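Ernton's kitchen robot is back at work after a repair to its gripper cable, the company said in August.

The machine had stopped 21 times while reaching for dishes on the counter. Technician Raquel Torres traced the fault to a worn connector near the wrist. She replaced it, rerouted the cable and set the gripper's closing force again from scratch. 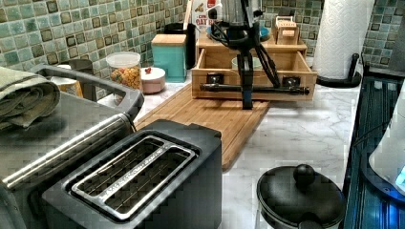
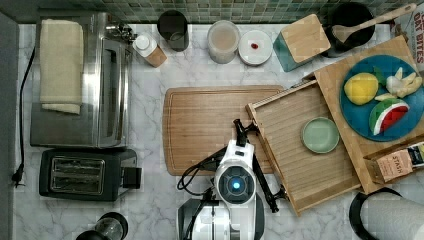 Gripper and arm at the kitchen counter, with the bamboo or wood cutting board and the dishes.

GOSTINE, August – The repair took 4 hours, including a calibration run with the arm over the counter. Torres said the cable will now be checked every 40 hours of operation, and the wrist bolts at the same time.

"The old connector had 1,807 hours on it," she said. "We should have changed it sooner."

Dennis Furnival, who runs the Ernton workshop, said a second set of cables has been ordered. The next full service is planned for the fall.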